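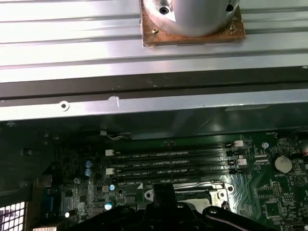
Attachment 1 - wrist camera, memory bay, four slots empty, CPU bracket at bottom.

Ticket: DIMM insertion stops short of latch on second slot
Product: Biner bench cell, memory task
Site: Alvarado refurbishing shop
Status: Open, workaround in place
Priority: Medium

Problem as reported

The cell is supposed to populate bare desktop boards with memory before they go to test. On the second slot down it places the module, pushes, reports success and moves on. The board then fails memory check. When an operator presses the same module by hand, the latch clicks over and the board passes. The other slots are fine most of the time. Site wants to know if this is a fault or if the task is beyond the cell.

Environment

Controller software: current release, no local patches
Gripper: standard parallel fingers, black
Camera: wrist mount only, no overhead
Boards: mixed lots supplied by Brirent, installed in the case before they reach the cell

Log

09:10 - Pulled the run history for January. 354 insertion attempts on this board type, all slots. The controller marked every one as seated. Test bench disagrees, so the success flag can't be used for diagnosis.

09:40 - Checked what the success flag depends on. It is set when downward travel stops and force passes the threshold. A module resting on a half-closed latch meets both conditions. Logged separately as a defect.

10:25 - Looked at attachment 1. The slot labels are small and the printing along the slots can't be read at this distance, so slot ID has to come from geometry. The white latches stand out well against the dark board and are a better target. Metalwork hangs over the board and puts much of it in shadow, while the vent grille at lower left is bright from behind. Auto exposure is likely being pulled down by the grille. Asked site to lock exposure and mask that corner.

11:15 - Exposure locked. Slot position estimate is steadier between runs. Insertion result on the second slot unchanged. Vision is not the main cause.

13:05 - Replayed the force trace for a failed insertion. One end of the module goes down first and the other end lags. The push is applied at the center of the module, which is correct only if the module starts level. Measured tilt at the gripper after pickup: 2 degrees. Pickup tray is the probable source.

13:50 - Shimmed the tray. Tilt no longer measurable. Ran 7 insertions on the second slot, all passed at the bench. Small sample, and one board only.

14:30 - Changed to a different board from the same lot. First insertion failed. Latch on this board was closed at the start and the cell did not check for it. Operator opened it and the retry passed.

15:20 - Asked Ollness (gripper supplier) if the fingertips can open a latch without a tool change. Reply: possible with the narrow tips, not rated for it. Narrow tips not on site.

Current workaround

Operator opens all latches before the case enters the cell. Operator presses both ends of each module after the cell finishes. Confirm each latch by eye. Do not rely on the success flag.

Assessment for site

The cell can carry a module to the slot and start it straight. It can't yet tell a seated module from an unseated one, and it can't prepare the slot. With the workaround, a person touches every board twice, so there is little labor saved at present. Site's target is 1,000 boards a month unattended. We would not commit to that on this hardware.

Cable routing and CPU fitting were also asked about. Both are out of scope for this ticket. Open a new request, and note that the cell has no validated routine for loose cables.

Pending

Site to send bench results for the shimmed tray, full shift
Narrow tips on order, no ship date
Success flag defect with controller team - two-end force check proposed
Closed-latch detection, not started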